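Retenon Hand-Held Gripper Comparison, Kitchen Set
Data card and README

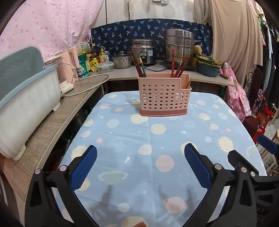
The Retenon Kitchen Set was recorded to compare finger pads and wrist cameras for hand-held grippers used in ordinary homes. It supports one practical question: which combination of pad and camera gives recordings from which a robot arm can later learn to pick up thin, light objects such as chopsticks. The blue textured pads were used for the main part of the set, with smooth pads as the point of comparison. Chopsticks in an upright holder, as on the table with the patterned cloth, are a demanding target for either pad: they lean at different angles, they cross one another, and the jaws must close on a narrow section without pushing the neighboring sticks aside. The perforated front of the pink holder adds a second difficulty, as rows of small round holes are easily confused with one another by software that tracks the camera position from image features.

Summary

Name: Retenon Kitchen Set
Maintained by: Prosdale Manipulation Laboratory
Version date: 3 December 2023
Episodes: 2063
Homes: 8
Pad and camera combinations: 3
Maximum episode length: 45 seconds
Intended use: research on grasping, camera placement and pad choice

Hardware compared

All episodes were recorded with the Arriaga hand-held gripper. The operator opens and closes two jaws with a trigger, and the camera is fixed to the body of the tool so that the finger tips remain in view. The same jaws can be mounted on the laboratory's Wostitz arm, which allows a policy trained on the recordings to be tested with the same contact surfaces.

Combination A: textured pads, wide-angle camera.
Combination B: textured pads, standard lens.
Combination C: smooth pads, wide-angle camera.

Smooth pads with the standard lens were left out. Early bench trials showed that operators using the standard lens moved more slowly near the target, and a fourth combination would have made it harder to separate the effect of the lens from that of the pad.

Recording procedure

Homes were recorded as they were found. Operators were asked not to clear counters or remove cloths, curtains or appliances. Each episode begins with the jaws open over the work surface and ends when the object has been released at its new position, or when the time limit is reached. Failed attempts were kept and are labeled as such.

Operators changed combination after each block of episodes. The camera was calibrated again after every change. Pads were wiped with a damp cloth between blocks and replaced when the surface showed wear.

Contents of each episode

video: color video from the gripper camera
pose: position and orientation of the tool over time
width: distance between the two jaws
combo: A, B or C
object: short name of the target object
outcome: success, drop, miss or timeout
notes: free text from the operator, often empty

The files are grouped by home and then by block. Home numbers carry no meaning beyond the order in which visits took place.

Findings to date

The textured pads held thin round objects more reliably, above all when the object was picked up near one end. On flat items such as lids and packets, the two kinds of pad performed much alike. The smooth pads had one clear advantage: they released light objects more cleanly, while the textured surface sometimes dragged a chopstick a short way as the jaws opened.

The wide-angle camera gave steadier pose estimates in crowded kitchens, where the background offered many fixed points. It also kept both jaws in view throughout the grasp. The standard lens showed finer detail at the finger tips but lost tracking more often when the tool came close to a plain surface. These results describe the recording tool only. Trials on the Wostitz arm are still under way and should not be inferred from the figures in this release.

Known limitations

Lighting was not controlled. Some blocks were recorded under a ceiling lamp alone, and the shadows of the jaws may fall on or near the target. Repeated prints on tablecloths and wall coverings can cause short jumps in the pose data – users should check the tracking flag before training.

Operators differed in experience. Two of them had used the Arriaga gripper in earlier work, and their episodes are shorter on average. Steel pots and other reflective items appear in the background of many episodes but are rarely used as targets, so the set is a poor basis for conclusions about grasping shiny objects.

Privacy and consent

Residents gave written consent before recording. Audio was not collected. Episodes in which a face, a letter or a screen could be read were removed before release. Residents may ask for the removal of their home at any time, and users are expected to delete withdrawn files when a new version is issued.

Changes planned for the next version

The January release will add arm trials for combinations A and C, corrected jaw widths for the first home, and a shorter list of object names. Field names will stay the same.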